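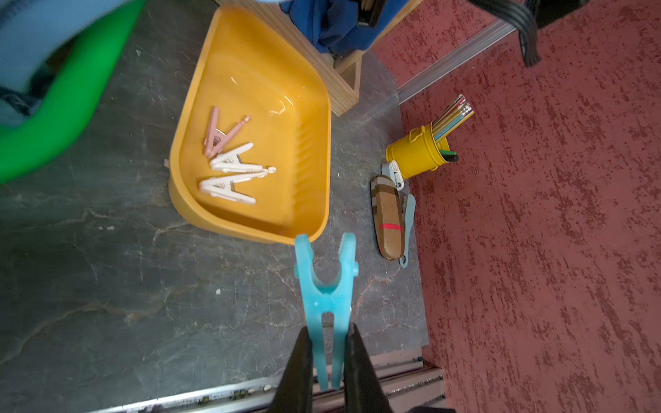
Clothes pegs and a yellow tray.

Plornbridge Swimming Club: assistant coach wanted (part-time)

Plornbridge Swimming Club is looking for an assistant coach to work with our junior and development squads at Flindell Pool. The post is for 8 hours a week in term time, with extra hours on gala weekends. It is paid by the hour and the rate depends on your qualifications.

We are a mid-sized club. Our swimmers range from children who have just left lessons to teenagers racing at county level, and a few adults who train in the early sessions. Last season we entered 229 individual swims across the league and open meets, and we would like to enter more this year, mainly in backstroke and the longer freestyle events where we are thin.

What you would do

Run two poolside sessions a week under the direction of the head coach.
Take a lane of up to 16 swimmers and adapt the written session to suit them.
Teach starts and turns to swimmers new to racing.
Keep the register and pass on times after test sets.
Travel with the team to the Barua Shield, which is held over two days in May at Oketberg Baths. Travel and meals are covered.

What we need

A Level 2 coaching qualification, or Level 1 and a willingness to work towards Level 2. The club will pay half the course fee once you have been with us for a season.
A current pool safety certificate. If yours is about to run out, tell us – we can usually get you on a renewal course at Flindell.
Experience of teaching or coaching children in water. Racing experience is useful but we do not insist on it.
You must be 18 or over, and the post is subject to a background check and two references.

Sessions start at 6 am on one morning and 5.30 pm on one evening. The morning session is long course when the boom is out. Parking at the pool is free before 9 am. There is no bus early enough for the morning session, so you will need your own way of getting there.

How to apply

Ask for a form at the Flindell Pool reception desk, or use the contact page on this site. A short letter about your coaching is enough – we do not need a full CV. Applicants we would like to meet will be asked to come and help at an evening session, with a chat afterwards in the upstairs room. Please say in your letter if there are evenings you cannot do.

Posted 12 February 2025. The post stays open until filled.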